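Votudach 5: grasp planning for soft goods

Prilum's planner for bags, pouches and folded cloth has reached version 5, and we're really pleased with how it handles straps! Older planners wanted a tidy rigid model of everything. Votudach works straight from depth and colour, picks out handles, zips and seams as separate parts, and keeps updating them as the fabric sags.

What's new
Handle finder: tuned on 921 bag models, dark fabrics included
Zip tracking: follows the seam down to the pull, then plans the approach
Replay tool: step through any plan, change a setting, run it again (our favourite bit)
Evon bridge: send plans to an Evon controller without writing glue code

Runs on Linux. The licence covers 13 seats and comes with all updates until next February. 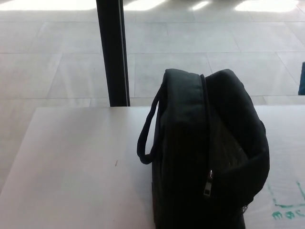
Can I use my own camera?
Any calibrated colour and depth camera will do. Add its settings file to the project folder and restart the planner.

Version 5 is out on 20th May.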